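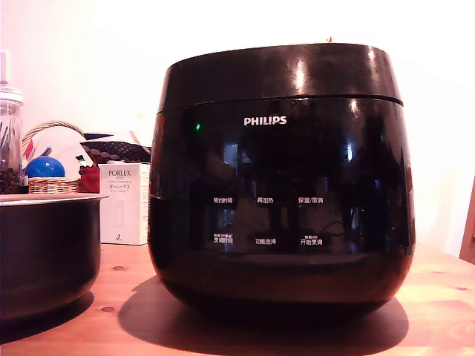

Why did the madder come out brown again?

The bath got too hot, and it stayed too hot for most of the afternoon. Madder gives up its reds at a low heat, and once you push it toward a simmer the browns come out too and sit on top of everything.

**April, dye notes, continued from the last book**

OK so, the Prukurora blanket. For anyone picking this book up cold: that's the striped one, undyed cream ground, with red, rust and a dull gold running the short way. The gold is finished and I'm very happy with it (weld, alum mordant, a pinch of chalk, done in one go, moving on!). The rust was always going to be easy. The red is what's eating my month.

Sample 1029 is the brown one. I've tied it in next to the good red from the winter and they look like they came from two different plants, and they're the same bag of root from Szewczyk, same scale, same mordant batch. I went back and forth on whether the root had gone stale but it smells fine and it still stains my fingers like crazy, so I'm letting the root off the hook.

What I did for 1029, as best I can read my own handwriting:

- 84 g of the Jolulitz two-ply, scoured twice
- alum overnight, no cream of tartar
- root soaked in cold water from breakfast until lunch, strained, first water thrown out
- yarn in at lukewarm, heat up, then I got on the phone about the loom parts and that was that

When I came back there were little bubbles all around the edge. The bath had gone the color of strong tea. I turned it down and hoped, left the yarn to cool in there, and rinsed it after supper. Brick brown. Pretty, in a way, and it'll make a decent border on something, but you can't put it next to that gold. It goes muddy from across the room. 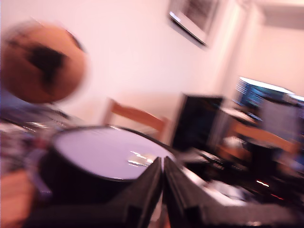
So for the next one I want to hold the bath much lower and give it the whole day. I've been putting this off because it ties me to the stove end of the shop, but I could wind bobbins while I sit there, and the bobbins need winding anyway. Thermometer clipped in the middle of the bath this time, well away from the side, where it reads whatever it feels like.

The water is the other thing. Our tap water is pretty soft, and the winter red was done with the jugs I hauled back from Brusura, where the kettles are all furry with lime. I didn't write that down at the time (thanks, me). I only remembered when I found one of the jugs under the bench. Madder likes hard water, everybody says so, and I've been adding chalk to the weld out of habit and never to the red. So: chalk in the next bath. I know I'm changing two things at once and I know that's bad form. I'll split the yarn into a second little skein and run it low and slow without chalk, and then at least there's a comparison in the book.

Yarn left: one 400 g cone of the Jolulitz, plus odds and ends. The red stripes need 255 g by the draft, and I'd like all of it out of a single bath, or the stripes will shift on me halfway up the blanket. That doesn't leave a lot for playing around. Small samples from here on, please, and if you borrow from that cone write it on the card.

Oh, and the spent root! I've been dumping it and I shouldn't. I dried the leftovers from 1029 on newspaper by the window and they've still got color in them. Probably only a salmon or a peach, which would be lovely for the lining of the sample bags, if we ever sew the sample bags.

Loom side, quickly. The new heddles fit. Two of the treadle cords were a hair short so I retied them with the snitch knot and now the shed opens clean on the left, slightly lazy on the right. I can live with it for the hem but it'll want another look before the stripes. Reed's still got that rusty patch near one end. I rubbed it with fine steel wool and a bit of oil, wiped it until the rag came away clean, and I'm going to weave a few inches of junk yarn through it before any of the cream goes near it.

To do before the big bath:

- mordant the full red amount together
- new batteries for the thermometer
- grind the last of the root finer, the chunks in the bottom of the bag are huge
- lightfast strips for 1029 and the gold, half covered, south window
- ask Szewczyk if the next bag can come from the same lot

Phone goes in the other room while the madder's on.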